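Budgeting for a cleaning arm in guest bathrooms: what am I forgetting?
Posted in Small Lodging Help

I run 11 rooms at Darnby and I'm pricing one arm for sinks and tubs. The quote I have from Lindqvist is $3000 a season for the lease, cloths not included. Sinks are what I care about most, so that's my first line:
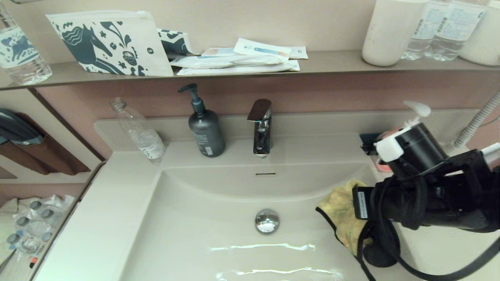

What I've put down so far
Lease, a spare set of fingers, a shelf of cloths, and two hours of my own time per room to set it up. I also want money for tidying the counters, because bottles and hoses take up the back of every vanity we have!
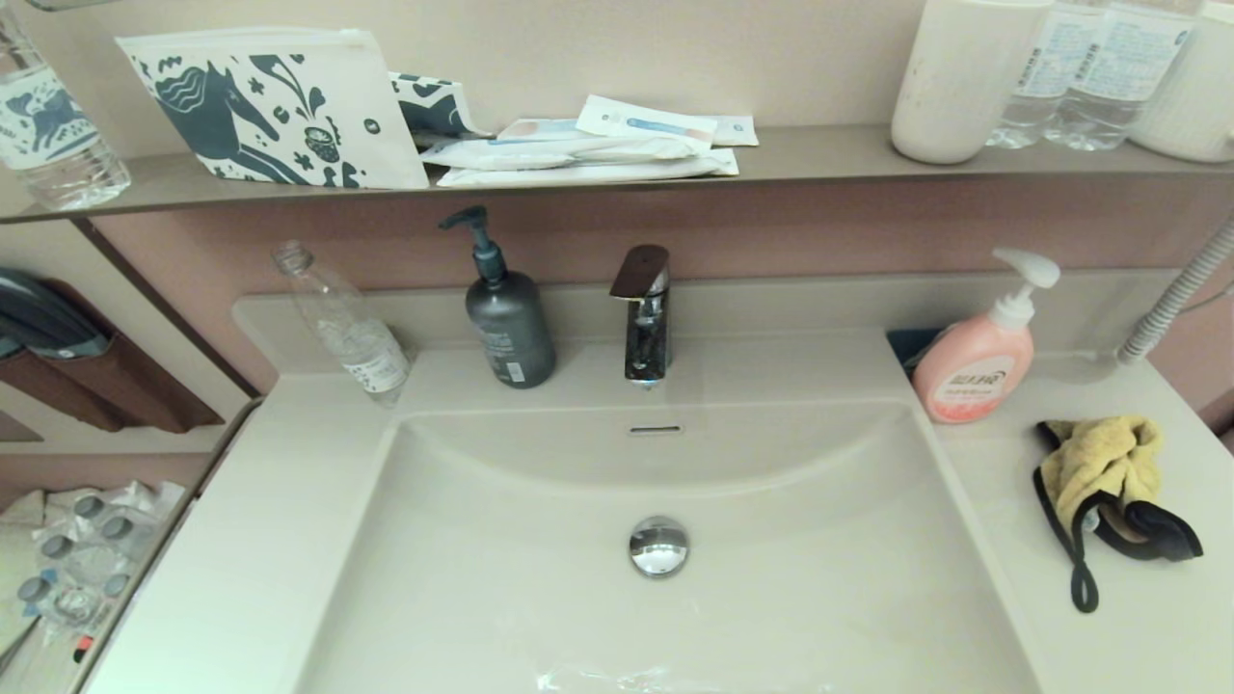

Ezekiel Nakamura
Your cloth budget is too low. I'd plan on 60 for a season and buy two kinds, a flat one for basins and a thick fluffy one for tubs (the fluffy ones cost more and take forever in the dryer, so add laundry too). And ask Lindqvist who pays shipping when a finger cracks. We got stuck with that in December and I'm still grumpy about it.

Dravudik
Just get the cheapest one lol. They all do sinks.

Sedska
I'd price tubs on a separate line. Reach is the big thing, and so is how well the fingers hold thick cloth, so ask for a trial in your deepest tub before you sign. Mine is all plush towel work like this, and I'd pay extra for good fingers again.

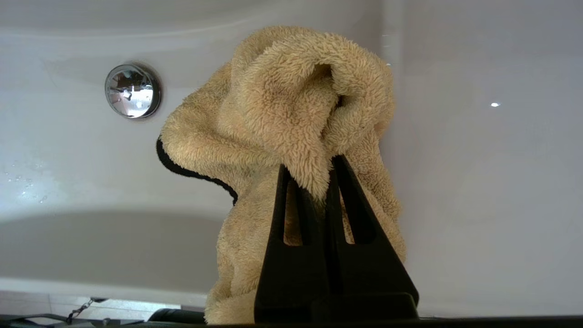
Can the lease be split between two properties?
Only if both addresses are on the contract from the start. Adding one later means a new quote, so get your neighbor to decide first.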